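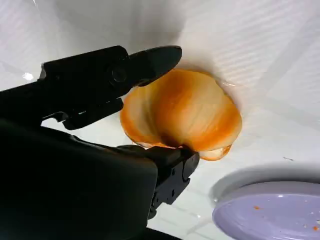

Do you have to mordant wool before dyeing it with onion skins?

Onion skins will colour wool with no mordant at all, but alum gives you a brighter shade that lasts longer in the light, so most of us use it.

Re: [trikstead-dyers] Onion skins, first go, help please
From: Faustino Tlapale
To: the Trikstead dyers list

Hello Noemí, and hello everyone,

What a lovely message to find with my breakfast. I've put the short answer at the top for the people who only read the first line, and I've left your message whole at the bottom because you asked six different things in it and I will certainly miss one.

First of all, please don't be put off by the mustard skein. I have seen far worse come out of my own pot, and mustard is a perfectly good colour. If it is as flat as you say, I'd look at the alum first. A level teaspoon sounds like plenty when you are looking at it in the spoon, but alum goes by weight and spoons vary a great deal. Get a kitchen scale, weigh the wool dry, and use ten per cent of that weight in alum. If you add cream of tartar as well, half as much again as the alum does me nicely, so five per cent. Some people leave it out. I like what it does to the feel of the wool, which stays softer.

Dissolve the alum in a mug of hot water first and tip that into a pan with enough cool water for the wool to move about freely. Wet the wool beforehand, properly wet, an hour at least in lukewarm water with a tiny drop of washing-up liquid. Then bring it up slowly. I mean slowly! Three quarters of an hour to get from cold to hot is not too long. Hold it just below a simmer for an hour, turn the heat off and go and do something else until tomorrow. Mine sits overnight with the lid on.

You asked about temperature. I keep both the mordant bath and the dye bath under 90 degrees, and mostly a bit under that again. Boiling skins hard gives you more brown, and it won't do the wool any favours either. If your thermometer only goes up in big steps, watch the surface. A bit of steam and the odd lazy bubble at the side is as far as you want to go.

Now the skins, my favourite part. You have 416 grams, I am green with envy. I've never had that much in one go without begging from the greengrocer. The papery outer layers are all you want. Anything with flesh on it goes in the soup, as it brings nothing to the pot except a smell, and it rots in the bag while you are saving up. Keep them in paper or a net and somewhere airy. I lost a whole winter's worth once to a plastic bag behind the bread bin.

For good strong orange I go for half the weight of wool in skins, and equal weights if I want something properly deep. So with your remaining skein from Jinine at 124 grams, you could put in 62 grams of skins and have loads left over for all the others. And do use the same pot again afterwards. The second bath is paler and in many ways nicer, a sort of warm straw colour, and the third is a buttery cream that I used for the whole yoke of my green jumper.

Simmer the skins on their own for an hour before the wool goes anywhere near. Let it cool and strain it through an old pillowcase or a bit of muslin. I know there are people here who leave the skins in with the yarn (hello, Pirkenby lot) and it does give lovely blotches, but you will be picking bits out of your knitting until October, and if you want an even colour you must strain. Put the wet, mordanted wool into the cool dye, and then take it up slowly again, same as before. The commonest reason for patchy skeins is a pan that's too small. The second commonest is tying the skein too tightly. Figure-of-eight ties, four of them, loose enough to get two fingers through.

Red onions: yes yes yes, keep them apart! They don't give red, as you found out. With alum on wool I get anything from a tan to an olive green, depending on the onions and I think very much on the water. We are on hard water and I get green nearly every time. My sister is on soft and gets a brown like strong tea from skins I posted to her out of the same bag. Yours mixed half and half with brown skins is, I suspect, most of the story of the mustard. It would be great fun to run two little jam jars side by side, one of each, with a few metres of yarn in each, and see what your tap has to say about it. Stand them in a pan of water on a folded cloth so they don't knock about.

About iron. You can turn any of these into something mossy and dark with a very small amount of iron at the end, and I do mean very small. I use a pinch of ferrous sulphate, dissolved, in a fresh pan of warm water, and dip the skein after dyeing. Watch it all the time. It can shift in a couple of minutes, and it carries on a bit after you lift it out. Too much makes the wool harsh and you can't undo it. Keep a separate pan for it too, or every yellow you ever make after that will be a little bit sad. The rusty nails in vinegar do work, but you have no idea how strong it is, so try a scrap first.

You asked whether you could use the family stockpot. Please don't. Alum is mild as these things go, but once a pan has been a dye pan it should stay one, and the same for spoons, sieve and thermometer. Charity shops are full of big stainless pans. Mine holds nine litres and has a dent in the bottom and I love it dearly. Aluminium and bare iron pans will change the colour, and chipped enamel will rust into it, so stainless or sound enamel if you can find it. Open the window as well, and don't breathe in the powder when you're weighing it.

Rinsing – wait until it's cold. I hang mine to dry first without rinsing, leave it for a few days if I can bear to, and only then wash it with something gentle. I can't prove that it helps. I was taught it by the woman who taught me to spin and I've never done it any other way, although I do know at least three people on this list who rinse straight away and their colours are every bit as good as mine. Perhaps somebody would like to do a proper test and report back?

On fading, I'd be honest with whoever is getting the blanket. Onion skin is not the fastest of dyes. Mordanted wool kept out of strong sun holds up well enough, and I've got a hat from years back that has gone from orange to a soft toffee, and I like it better now. For a blanket on the back of a sofa in a south-facing window I'd think about weld for the yellows. Wind a bit of each skein round a card, cover half of it with foil or thick card, and stick it on the windowsill for a month or two. You'll know where you are then.

As for cotton, it's another kettle of fish. Alum alone doesn't take nearly so well on plant fibres, and you want a tannin first. The Espinoza handout from our winter meeting goes through it step by step, and if you didn't get a copy I can bring one along. I'd stick with wool until you've had a good run of skeins you're happy with, but then I'm a wool person through and through and you should ask someone else.

One more thing and then I'll stop. Write it all down! Weight of wool, weight of skins, how much alum, how long, which water. Tie a label on every skein, even the ones you hate. I have a biscuit tin of little bits of yarn with brown parcel labels on and it is the most useful thing I own, and half the labels say things like "onion, second bath, forgot about it, gorgeous". I can't tell you how often I've gone back to it to find out how I got a certain orange.

Do please send us the results of the next pot. And bring the mustard to the next get-together, I bet you someone offers you a swap for it on the spot.

Very best and happy dyeing,
Faustino

----- Original message -----
From: Noemí Bermúdez
Date: Apr 5, 2016
Subject: [trikstead-dyers] Onion skins, first go, help please

Hello all,

I'm new here and have been reading along for a few weeks. I've finally had a go myself and I have questions!

I've been saving onion skins all winter and ended up with 416 grams, brown and red all in together. I bought 900 grams of undyed wool from Jinine, in skeins, to make a blanket for my niece. I did one skein as a trial. I used a level teaspoon of alum in the pan with the skins and the wool all at once, boiled it for an hour and rinsed it under the tap. I was expecting orange and it's a flat sort of mustard, a bit darker at one end.

So: do I need the alum at all? How hot should it be? Should I have kept the red skins separate (I did hope for pink)? Is it all right to use our big stockpot, as I've washed it since and it looks fine? Will it fade? And would the same thing work on some cotton I have?

I've also read that you can use rusty nails to make it darker, and would like to hear from anyone who has tried. I have one odd skein of 124 grams that's heavier than the rest, so I thought I'd use that for the next try and keep the others safe.

Thanks so much, I'm enjoying this far more than I expected to.

Noemí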